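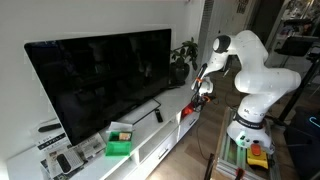 **Programme and Audiences Team, Dalell Film Festival**

Interim report to the Civari Fund, covering the period from July to 26th December

## 1. Position at the end of the period

The grant was awarded towards the touring strand of the festival and the short film competition. Both are under way. The touring strand has run in Dalell and Prins, and the Ferkano leg has been moved to the spring with the Fund's written agreement. Spending is within the approved budget, although the heading for venue hire is now almost fully used.

Total attendance across all screenings in the period was 3676. The largest single audience was for the opening night at the Prins Assembly Rooms, which can hold up to 780 with the balcony open. The balcony was opened for that evening only, as it needs two extra stewards.

## 2. Short film competition

Entries closed in the autumn. We received 155 films, of which a little over half came from first-time entrants. Viewing was carried out in two rounds, with each film seen by at least two readers and a third brought in where the scores were far apart. The first round took three weeks longer than planned. Several films arrived in formats that our system would not accept, and the entry guidance has been rewritten for next year.
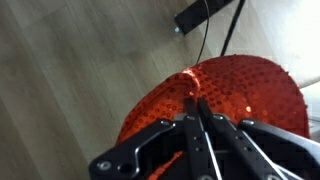 The second round was completed on time, and the shortlist has been agreed. It will be announced once all the film-makers have confirmed that their work may be shown in public – four replies are outstanding. Two shortlisted films have music that has not been cleared for public showing, and we have asked for replacement soundtracks or proof of a licence.

Tahira Afridi has taken over the running of the competition and will be the Fund's point of contact for it until the final report.

## 3. Touring screenings

Audiences in Dalell were steady, with the family matinees doing better than the late evening showings. In Prins the reverse was true. We had set the same ticket price in both towns and do not intend to change it during the grant period, but the start times in Prins will be moved from six o'clock to half past seven.

Captioned screenings made up a quarter of the programme. Take-up was lower than we had hoped in the first month and rose after the listings were reprinted with the captioned dates shown separately. The reprint of 1000 leaflets was met from the publicity heading.

The Ferkano leg remains the main risk. The hall's projector is being replaced, and we do not yet have a firm date for the work. Our proposal is to hold the three Ferkano screenings over one weekend, with hired equipment if need be.

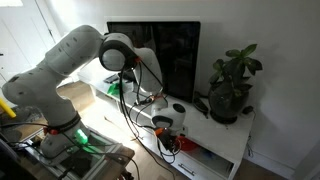
Mahsa Karimi has asked that her disagreement on this point be recorded: a single weekend would shut out people who work shifts, and she would prefer one film a month even if the last of them fell after the end of the grant. We would welcome the Fund's view before bookings are made.

## 4. Next period

- Announce the shortlist and book the awards evening
- Confirm dates and equipment for Ferkano
- Send out the audience survey, with a paper version at the box office
- Submit a revised budget moving the remaining travel money to venue hire

The second instalment of the grant has not yet been claimed. A claim form and copies of invoices will follow under separate cover.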